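Petine is looking for tasters for its new range of dairy-free caramels and fudge.

We are a small confectionery maker on Werkomgate, and all our sweets are made without milk, butter or gelatine. Before the range goes on sale we want people who eat this kind of thing regularly to try it and tell us what they think.

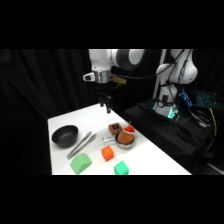 There are 12 places on the panel. You would come to 2 sessions in February, both starting at 6 pm and lasting an hour and a half. At each one you taste nine samples, with water and plain crackers in between, and fill in a short form on texture, sweetness and aftertaste. Some samples are near repeats of each other. Please score them all separately.

## Who can apply

- You are 18 or over and can make both sessions.
- You buy vegan sweets or chocolate at least once a month. You needn't be vegan.
- You don't smoke or vape.
- You don't work for another sweet maker or a food shop. Staff at Gunawan, who supply our coconut cream, can't take part either.

## Allergies

The samples contain coconut, soya and oats. Two of the caramels contain hazelnut. We can't make up a separate tray, so please don't apply if you have an allergy to any of these.

## What you get

£25 per session, paid by bank transfer after the second one, and a mixed box to take home. Bus fares are refunded if you keep the ticket. Parking is on the street and fills up early; the 381 stops outside.

We ask that you wear no perfume or aftershave on the night and have nothing but water for an hour beforehand.

## How to apply

Write to Zuweira Eshun, Product Development, Petine, Breretti House, Werkomgate, or leave a note at the factory shop counter. Give your name, a phone number and the last three dairy-free sweets you bought. We will ring everyone who gets a place. Names not picked go on a list for the fruit jelly panel later in the year, unless you tell us otherwise.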